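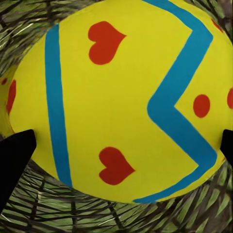

Simulation-first procurement

Simulation-first procurement is a method of buying robot equipment in which the grasping task is modeled and tested in software before money is committed to hardware. It is used mainly by small laboratories and light packaging firms, where a wrong gripper or a poorly placed camera can use up a large share of a yearly budget. The method covers the arm, the end effector, the sensors, the fixtures and the stock of test objects.

Background

Robot arms are usually quoted as a base unit, with fingers, mounts, cables and safety items listed separately. Buyers who plan around the base unit alone tend to run short at the fitting stage. In simulation-first procurement the order is reversed. The task is written down, a scene is built, candidate fingers are tried in it, and the parts list is drawn from the results.

The approach was set out in a planning note by Ieva Tamošiūnaitė and Aigars Liepiņa for the Urbridge handling laboratory, dated 22 March 2022. The note divided spending into three stages, each closed by a written review. Later versions added a separate line for spare fingers.

Test objects

Objects are chosen for the difficulty they present to the gripper. A painted egg in a nest is a common choice in rendered scenes. The curved shell leaves flat fingers with a small contact area, and woven nest material close to the object limits the room for the fingertips. Bold markings, such as hearts and zigzag bands in colors that stand out from the shell, give a vision system features to track as the object turns.

A rendered view taken close to the fingers also helps with sensor planning. When the object fills most of the view, little of the surroundings remains for locating the arm, and a second, fixed camera is normally budgeted.

Budget structure

The Urbridge note worked in hours and trial counts as well as prices. Its main planning figures were:

Simulated grasps per candidate finger: 200
Physical grasps per shortlisted finger: 50
Staff hours for scene building and review: 266
Staff hours for installation: 59

Scene building took the largest share of staff time. Dalia Sakalauskas, who reviewed the plan, asked that these hours be shown as a cost in their own right – earlier drafts had folded them into general overhead. Computer time was charged to the project only when a job ran on outside machines.

Purchase of the arm was held until the physical trials of the fingers were complete. The trials used a bench fixture and a hand-operated slide.

Variants

The Pillik variant leaves out the bench fixture and rents an arm for one month, with the rental fee credited toward purchase if the supplier allows it. The Dedow variant keeps the fixture but buys two finger sets at the start, one stiff and one padded. It costs more in the first stage and shortens the second.

Limitations

Simulated contact is sensitive to friction and stiffness values, which are often estimated. Loose or fibrous material is hard to model, and many scenes treat it as a fixed surface. A finger that performs well against such a surface may snag on real strands. Shell breakage is also left out of most scenes and has to be covered in the physical trials.

Baiba Mets has argued that the method favors objects that are easy to render, and that buyers should set aside part of the budget for items with no model at all. Reet Krūmiņa's revision of the planning sheet includes a line for this purpose.

See also

End effector selection
Grasp planning
Lease and rental of industrial equipment
Total cost of ownership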